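Arnby Players – minutes of the July production meeting
Held in the upstairs room, 7.30 pm, Eifion Kneath in the chair

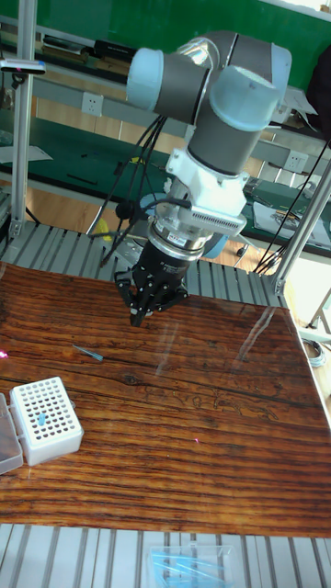 1. Apologies
Received from the whole of the lighting team, both of whom were on holiday, together. The last minutes were agreed after "heated" was changed to "full" in item 6.

2. Autumn play
The director reported that Gape now runs to 119 minutes without an interval. The author, who was present, felt that an interval would break the spell. The bar manager felt that it would pay for the spell. Put to a vote: interval carried. The author asked for his disappointment to be minuted, and it is.

It was also agreed to trim the ferryman's second speech. The author will do this himself and has been given until Monday.

3. Casting
All parts filled except the Widow. Three people read for it and all three would prefer the Sister. Director to ring round. The chair reminded members that the Widow has the better coat.

4. Set
Design shown on the back of an envelope and generally liked. The staircase need only go up as far as the audience can see – this was queried by the actor who has to stand on it. A handrail will be added. The harbour wall from last year's Likport may be reused if painted on the other side.

5. Money
Balance stands at just over £4,000, which sounds healthy until one reads the hall's new hire charges. Tickets to go up by £2. Concessions unchanged, as this is most of the audience.

6. Festival
Fedar Drama Festival has offered us the Sunday slot, straight after the youth mime. Accepted. Scenery must be up in 15 minutes and down in ten. Last year's times were not read out.

7. Any other business
The prompter asked whether people would be learning their lines this time. Discussion followed.
The green room kettle has gone again. Anyone with a spare, please see Eifion.

Meeting closed 9.50 pm. Next meeting same room, bring own chair if fussy.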